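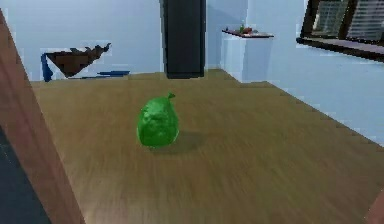
July, 7:40 in the morning, open-source desk notebook

Good night's work! The Fillton claim finally has a place attached to it, and I want to get the reasoning down before I forget which clip was which.

Background for whoever picks this up next. The claim is that a column of armored trucks from a private security outfit moved through Fillton and crossed the river before the ceasefire line was redrawn. Both sides have repeated it, each blaming the other, and all of it goes back to one press officer reading from a sheet of paper. No footage was attached. The footage came later, from Tesa (our name for the reposting channel, after its logo), and that's where most of the trouble began.

Clips 1 to 4: same road, same direction of travel, different crops. I'd been treating them as four events. Gemma Melis lined up the audio last night and the dog barks match to the fraction of a second, so they are one recording chopped up and reposted. Lovely bit of work, and it took her less than an hour. Please stop logging them separately.

Clip 5 is the good one. It has a kilometer post in it. I spent ages on the number because the middle digits smear when the truck passes, but with 300 stills stacked on top of each other it reads 1181, and I'm happy with that. Only one road in the district has posts that high. It's the old freight route, and it doesn't go through Fillton at all. It passes well to the south, by Plolov.

So: the trucks are real, the road is real, the town is wrong.
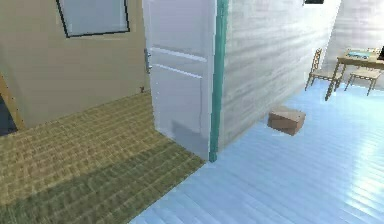 I then went looking for the bend with the water tower and found it on the satellite layer in ten minutes flat (after two weeks of staring at the wrong valley, ha). Tower, culvert, double row of poplars, and the gap where one poplar is missing. All four line up. I did a little dance.

Timing is weaker. Shadows put it mid-morning if the heading is right, and the heading depends on the road, so I don't want to lean one on the other too hard. The fields are cut. That fits July but would also fit a good part of August, any year. Need weather records for Plolov. Qian, the archive tool, has hourly cloud cover but the station was offline for part of the month, so check the neighboring one too.

Who the trucks belong to: still open. The door marking in clip 5 is a dark square with something pale inside it. I've seen people online call it a company badge with total confidence. At that resolution it could be a badge, a fleet number or a mud splash. Leave the company name out of the draft until we have something better.

Also, the count. The press officer said 7 vehicles, we have 5 in the longest cut. The recording starts with one already halfway past, so 7 isn't ruled out. Write it as "at least 5".

To do
- rename the Fillton folder, keep the old name in the log so links don't break
- Gemma to write up the audio match with the waveforms
- ask the Plolov freight depot for their gate times
- second pair of eyes on the 1181 reading, someone who hasn't seen my note first
- go through Tesa's older posts for the same dog

Off to make breakfast. Back on at noon for the weather stuff, which I'm looking forward to way more than is normal.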